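Hilovwood House – Common Room Refresh
Progress report, December

Hi Ieva,

Quick catch-up on where the Grelten small grant has gone so far and what's left to do. I know you like these short, so I'll try, but there's a lot to tell this time!

Money first. We've spent 1,151 dollars up to now, mostly on floor work and the big rug, with a little on paint. Every receipt is scanned and sitting in Clerkeo under "common room", and the two that were missing last time are in there too (the paint store had to reprint them, and that took a while).

The floor is done and I'm really happy with it. We'd been dreading that job because of the old carpet glue, but it came up easier than we feared – five people, one long Sunday, a lot of coffee. The boards are a nice pale honey color and they make the whole room feel bigger. There's still one board that clicks when you step on it near the radiator. I've asked the floor guy to come back and he says he will.

Then the rug. You'll remember we went back and forth on this for weeks. I wanted gray, half the residents wanted something with a pattern, and in the end the black shaggy one won the vote by two. I've come around to it completely. It's soft, it hides crumbs, and the afternoon reading group has started sitting on it instead of the chairs, so I guess that settles it. The pile does get flattened and a bit shiny in places, and I've been going at it with a wide-toothed comb, which people find very funny. If it keeps up I'll ask the store what they suggest.

Cables are the part I'm least pleased with. The room only has outlets on one side, so anything on the other side means a cord lying across the rug or the floor. We have 42 dollars set aside for cord covers, and I'd like your okay to go a bit over that if the low flat kind costs more. An electrician from Naidu came by to price an extra outlet on the far wall. I don't have the quote yet, but I'll send it over as soon as it lands.

Still to do: shelves for the board games, curtains (measured, not ordered), and a second coat on the door. I'd also like to swap the ceiling bulbs for something softer, as the new floor bounces the light back at you.

Call me any time after lunch if you want to talk through the outlet question. And do come see the room, you'd be very welcome.

For Ieva Jaunzems, from all of us at Hilovwood House

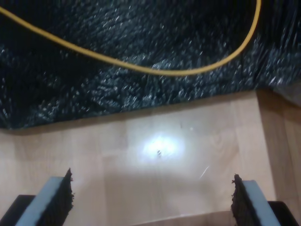 The black rug and pale floorboards, with a yellow cable across the pile.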